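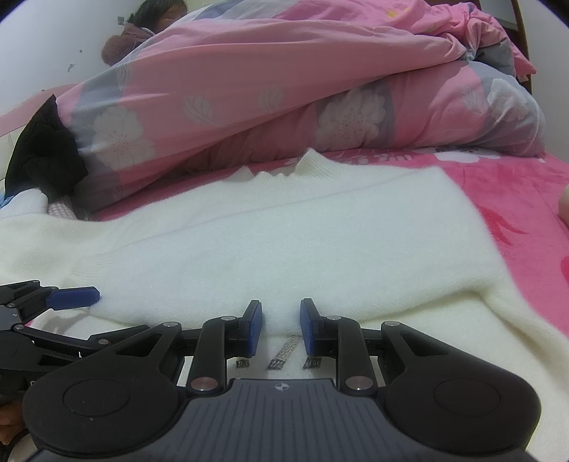

The Wiro two-jaw hand gripper is sold to school clubs as a teaching tool for manipulation projects, and our club has used a pair of them for its garment folding project from March onward. The student holds the tool, works the jaws by hand, and the recording is used later to train an arm. I advise the club; İlker Kocabaş and Anoma Marikar, both students, did most of the folding. Fuzzy knits are the hardest item on our list. A cream-white sweater doubled over toward its ribbed collar keeps a thick, rounded fold, and the two blue pads have to come in at the lower edge with the jaws open and take both layers together.

Grip. The pads are the best part of the kit. They hold ribbing and hems well at low force. On fluffy yarn they tend to pick up the fuzz and leave the fabric behind, so students learned to push down slightly before closing. We also tried the Pleneo pads on the same jaws. They were stiffer and slipped more on cotton.

Linkage. The jaws close evenly and stay parallel enough for cloth. After 500 folds one of our tools had slight play at a pivot pin. Tightening it took a few minutes with the supplied key.

Weight. Each tool is 630 g on our scale with the battery in. The older Esquivel model we retired was 465 g. The difference shows up in the wrist after a long session, and we now switch students every 13 folds.

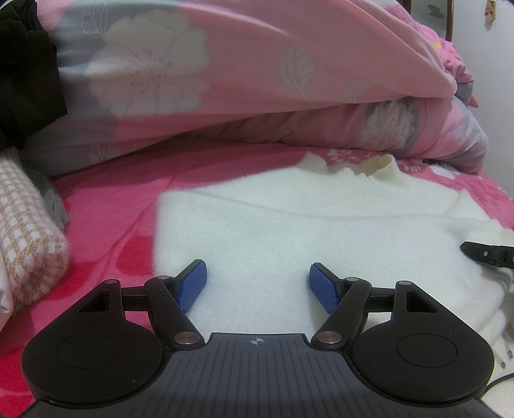

Working with two tools at once takes practice. The housings are wide, and when both jaws reach for the same collar they bump. Marikar's method is to pin the garment with one tool and fold with the other, which cut our failed attempts noticeably.

Documentation. Thin. The assembly sheet is clear, but calibration gets one paragraph. Clemora, the reseller, answered our questions by email within two days.

We would buy the pair again for a club with students aged 14 and up. Order spare pads with it.

Reviewed May 26, 2025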